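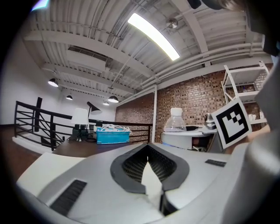
How a Hand-Held Gripper Gets Built

A gripper is the part of a robot that grabs things. Some grippers are made for a person to hold. You carry one around, pick things up with it, and a camera records what it does. A robot can learn from those recordings later.

The one our workshop is building is called the Losutier. It has a white and pale gray plastic shell.

What are the fingers for?

Fingers do the holding. They open and close, a bit like kitchen tongs. The first set we made was too stiff and kept dropping pencils, so we made a softer set. Those hold a pencil and a sponge – but not a marble yet.

What is the black and white square?

It is called a marker. A computer can find the pattern in a camera picture and work out which way the square is turned. It still works when the square is tilted. If the marker gets scratched or dirty, the computer may miss it, so wipe your hands before you touch one.

Why does everything look bent?

The camera has a very wide lens. It sees the tool and a lot of the room at once: beams, lamps, a brick wall, tables. Straight things near the edges come out curved. The railing is straight in real life.

How long does it take?

Our build has taken 3 months so far. We have made 384 test grabs and written each one in a notebook. Most of the early ones failed.

Can I help build one?

Yes, with a grown-up. Start with the jobs that need no power tools:

Sort the screws by size.
Stick the marker on flat, with no bubbles.
Write down each test grab – hit or miss.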